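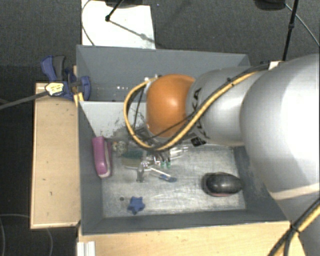 利亚皮斯(Liapis)小区供暖制冷联合改造业主与住户例会纪要

时间:八月,晚上七点开始,九点二十散会
地点:小区活动室
主持:Styliani Spanos
技术说明:Nektarios Balaskas(Baro 暖通工程公司)
记录:物业办公室

一、开场

Styliani 先谢谢大家这么热的天还肯下楼来坐两个钟头。她说上次会上好几位邻居话没讲完就到点了,心里一直过意不去,所以这次把时间放宽了些,茶水也多备了两壶,谁想到什么就说什么,不用等点名。接着她把上次纪要念了一遍,三号楼的老住户提出,上次写的“住户同意更换水泵”不够准确,当时说的是“同意请人来看水泵”,换不换还要再议。大家都认为提得对,当场改过来,改后的纪要通过。

另有住户问能不能把纪要字印大一点,年纪大的人在电梯口看着费劲。物业答应从这一期起,张贴版一律用大字。

二、今夏冷气运行情况

Nektarios 介绍了他这段时间上门查看的情况。小区中央冷水系统一共带着 100 户,这个夏天有 24 户报过“不够凉”或者“吹出来的风没力气”。他一户一户都去过了,有几户去了两趟。他说得很细,这里只记主要的几条。

第一,大部分问题出在室内风机盘管的滤网上。有的滤网从装上就没有拆下来洗过,灰积得像一层毡子,风当然过不来。他已经教各家怎么拆、怎么冲、怎么晾干再装回去。他建议夏天每个月冲一次,家里养猫养狗的半个月冲一次。

第二,二号楼顶层那几户跟滤网没有关系,是立管最上头存了气。排气阀是老式手动的,锈住了,拧不动。他先用工具放了一次气,当天晚上就有邻居打电话来说凉快多了,但过几天可能还会积。要彻底解决,得换成自动排气阀。

第三,一号楼有两户的冷凝水管坡度不对,水往回走,滴在厨房吊顶上。其中一户的阿姨在会上讲,她拿脸盆接了一个多星期,夜里听着滴答声睡不好。Nektarios 当面向她道歉,说下周优先给她家改管子,吊顶上的水渍等干透之后由 Baro 负责补一遍漆。阿姨说漆不漆的不要紧,先别滴就好,大家都笑了。

Styliani 补充,报修电话有时候打不通,是因为中午只有一个人值班,去吃饭了就没人接。物业会想办法把中午这一段接上。

三、冷水机组检修与过滤器

地下机房的机组今年运行到现在停过两次机,都是水流开关报警。拆开检查,主管道上的 Undex 过滤器里有不少铁锈渣。Nektarios 的意见是,管道年头久了,掉锈渣不奇怪,可是过滤器清得太少,按登记本上看,上一次清洗还是去年停暖之后的事。

讨论时有住户问,既然年年掉渣,是不是说明管子快不行了。Nektarios 说他取了一小段样管看过,管壁还有相当的厚度,眼下谈不上要换总管,但水处理一定要跟上,水质不管,再好的管子也撑不住。他建议做一次系统冲洗,然后加缓蚀剂,再每个季度取水样化验。

也有住户担心药剂会不会跑到家里的自来水里去。Nektarios 解释,冷热水循环是一个封闭的系统,跟厨房卫生间的自来水是两套管子,中间不相通;补水口那里装有防倒流的装置,他会借这次冲洗的机会把它也检验一遍,结果写出来贴在公告栏。这位住户表示,看见贴出来就放心了。

决定:
系统冲洗安排在冷气停用之后、供暖开始之前进行,避免影响大家使用。
过滤器改为每月清洗,由 Baro 在登记本上签字,物业复核。
补水口防倒流装置的检验结果须公开张贴。

四、供暖季准备,热泵方案讨论

这一项谈得最久。老锅炉已经很旧,配件越来越难找,去年冬天最冷的那几天全靠 Nektarios 半夜过来守着,在座不少人还记得。Styliani 说这份情大家都领,可是总不能年年指望人家不睡觉。

Baro 提出的方案是保留一台锅炉作备用,新装一组空气源热泵,冬天供暖,夏天还能分担一部分冷水机组的负荷。控制部分用 Plutura 控制系统,可以按室外温度自动调水温,白天黑夜分时段设定。

会上提出的问题和答复如下。

噪音问题。四号楼靠院子一侧的住户最关心这个,热泵若放在院子里,窗户底下嗡嗡响,夏天开窗就没法睡。Nektarios 说原先也考虑过院子,跑了几趟现场以后,更倾向于放在地库入口上方的平台,离住宅窗户远一些,底座加减振垫,再做一道隔声屏。住户希望先去听一听别处装好的同类机组再表态。大家觉得这个要求合情合理。

老人家里暖气片够不够热。热泵出水温度比锅炉低,暖气片小的房间可能会觉得不够暖。Nektarios 承认有这种情况,他初步核算下来有 27 户的客厅暖气片偏小,需要加片或者换大一号。名单先不公布,由物业逐户上门说明,免得大家干着急。极冷天气时备用锅炉会自动投入。

电费怎么分。现在按面积分摊,有几位常年在外地的业主觉得不公平,家里没人住也照样交。也有人说,楼上楼下不开暖气,邻居家的墙都是冰的,等于蹭了别人的热。两边都说了很久,语气都还和气。Styliani 提议不要在今晚定,先请物业整理两三种分摊办法,各算一遍,下次带着账来谈。多数人赞成。

控制面板会不会太复杂。一位老先生说他连电视遥控器都要孙子帮忙,怕弄错了把全楼的暖气关掉。Nektarios 请他放心,各家只有一个旋钮,拧大拧小只管自己家,全楼的设定在机房,有密码。

决定:
热泵方案原则上继续推进,今晚不作最后表决。
由 Baro 联系一处已投入使用的热泵机房,安排愿意去的住户参观,最好白天晚上各去一次。
物业整理费用分摊的几种算法,开会前发到各家信箱。

五、费用

自动排气阀更换及二号楼顶层管道的处理,Baro 报价 1,277 欧元,含材料和人工。有住户问能不能再便宜一点,Nektarios 说阀门的价格他动不了,人工已经是按老客户算的,不过保修可以从一年延长到两年。大家商量了一会儿,同意按这个价做,从日常维修款里支出,不另向各家收钱。

一号楼冷凝水管的改动属于早先施工留下的问题,由 Baro 免费处理。

热泵部分的报价还在细化,等隔声屏和暖气片的数目定下来再一并提交。Styliani 特意嘱咐,报价单请尽量写得明白些,设备是设备,人工是人工,不要用一个总数带过去。

六、其他事项

三号楼住户反映,有人把旧空调外机堆在自行车棚旁边,挡了半条路,孩子骑车不好走。物业会贴通知,请主人自行搬走,搬不动的可以找物业帮忙联系回收。提醒各位不要自己拆铜管,里面有制冷剂,要请有资质的人来回收。

有几户私自加装了分体空调,冷凝水直接滴到楼下的遮阳棚上。请这几户尽快把排水软管接到雨水管里,接法不清楚的可以问 Baro 的师傅。

活动室自己的空调也不太凉,散会前 Nektarios 顺手看了一眼,说滤网该洗了。物业记下。

五号楼的邻居送来一盒自家做的点心,大家分着吃了,在此谢谢她。

七、待办

Baro:改一号楼冷凝水管;更换二号楼自动排气阀;联系参观地点;提交热泵分项报价。
物业:中午报修电话安排;大字版纪要;旧外机通知;费用分摊算法;上门说明暖气片情况;清洗活动室滤网。
Styliani Spanos:收集愿意参观的住户名单,有想去的请在她家信箱里留个条子,写上姓名和方便的时段。

下次会议仍在活动室,晚上七点,具体哪一天等参观的事定下来再通知。对本纪要有意见的,请在张贴后一周内告诉物业办公室。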